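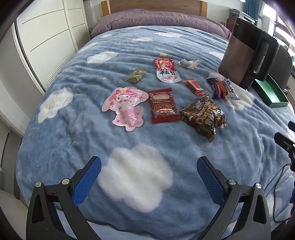 Florkevik is a chore-level test set for household manipulation. It asks whether a policy trained on human-guided gripper data can finish a small tidying job in a lived-in room with no scripted layout. The tidy subset covers loose packaged goods on soft surfaces: a foil bag, a die-cut character bag and small wrappers spread over a fleece blanket, with a green tray at the side of the bed. Crinkled foil changes shape under the pads, and fleece gives way beneath the fingertips, so grasp height cannot be read from a flat plane.

Contents
Episodes: 1,010
Held out for evaluation: 200
Object classes: 70
Release: November 5, 2023

Baselines
Two policies are supplied, Zato (single arm) and Entili (two arms). Each was run for 100 trials on the tidy subset. Both handle stiff packets better than small clear wrappers. Neither recovers reliably after a dropped item.

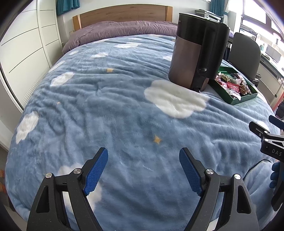
Success is scored on the final state only. An item leaning on the rim of a container counts as a miss. Time is logged but not scored. Tall objects standing on bedding are treated as obstacles, and tipping one ends the trial.

Known limits
Daylight episodes dominate. No liquids, no glass. Results should not be read as evidence of unattended home use.

Loader scripts are in the Tunon repository.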